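Siduscombe Parents' Board > Health > Feet, legs and walking

Toe walking at nearly four – wait or push for a referral?

Reading time: 4 minutes

rozaliap
My son will be four in November and still walks on his toes most of the time. He can put his heels down if I ask him, and he stands flat when he is brushing his teeth. As soon as he sets off across a room he is up again. The health visitor said to leave it until he starts school. My mother-in-law says he needs special boots. Has anyone been through this?

Rozália Paulík

dalibor_s
Ours did it until he was five and a half and then stopped over one summer. We did nothing. If he can get his heels down when asked, his calves are probably not tight, and that was the main thing our GP looked at. She bent his foot up with the knee straight and then with the knee bent, and that was the whole appointment.

Bron W
I would not leave it. My daughter could get her heels down at three and could not at six. By then she needed plaster casts on both legs, changed every fortnight, and then splints at night. Waiting may be right for most children, but somebody should measure the ankle now so there is something to compare it with later.

dalibor_s
I didn't say don't get it looked at. I said ours was looked at and we then did nothing.

Bron W
Fair enough. It read like "do nothing" to me.

Ludmila O.
I worked as a children's physio for 11 years, now retired, so take this as general. Things I would want to know:

Did he walk at the usual age, and was he on his toes from the start? Is it both feet or just one? Does he trip more than he used to? Can he get up off the floor without pushing on his legs with his hands? Did anyone else in the family do it?

On both sides, from the start, with a normal examination, is very often just a habit and it fades. One side only, or a child who used to walk flat and has now gone up on his toes, needs seeing soon and should not wait for school.

rozaliap
Both feet, from the start, walked at 13 months. Gets up off the floor fine. My husband did it as a boy, according to the same mother-in-law.

Ludmila O.
Then I would still ask the GP to check the range at the ankle, but I would not lose sleep. When you bend the foot up with the knee straight it should go past 90 degrees to the shin without a struggle. Don't force it yourself at home.

vlasta_d
What about the boots? We paid for a stiff pair from Drolton and he hated them. He walked flat in them because he had no choice, and the minute they came off he was back on his toes. They went to the charity shop after 6 weeks.

Bron W
Stiff soles did help ours a bit, after the casts. Before the casts they only rubbed her heels. I don't think you can say they never work.

vlasta_d
I only said they didn't work for us.

Ludmila O.
Both are common. A firm shoe can be a reminder, but it won't lengthen a short muscle. Ordinary trainers with a decent heel are fine for most. Walking uphill, squatting down to play and walking on heels like a penguin are all free.

rozaliap
Thank you all. I have rung the surgery and we have a morning appointment. I'll ask for the measurement to be written down. No boots for now – I'll let my husband tell his mother.

Reader comments

Kestum: Useful thread. Our GP referred us straight away and the wait for physio was still five months, so it is worth asking early even if you end up cancelling.

M. Cheema: Nobody has mentioned that some autistic children toe walk. It doesn't mean your child is autistic, but if there are worries about speech or play as well, tell the GP both things at the same visit.

Kestum: Agreed. We were asked about speech at ours.

Related threads

Knees knocking together at three and a half
Night splints and sleep
Growing pains or something else?
Flat feet – insoles or barefoot?
In-toeing when running

rozaliap (update)
Back from the surgery. 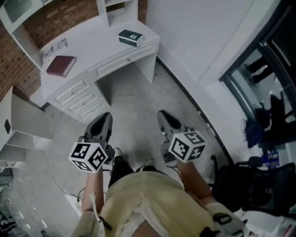 The GP got both ankles well past the right angle with his knees straight, and she has put the figures in his notes. She watched him walk up and down the corridor, looked at his back and checked his reflexes. We go again in six months, or sooner if he starts tripping or can't get his heels down. She wasn't bothered about shoes either way, as long as they fit. He has been doing the penguin walk up the hill to nursery and wants me to do it too.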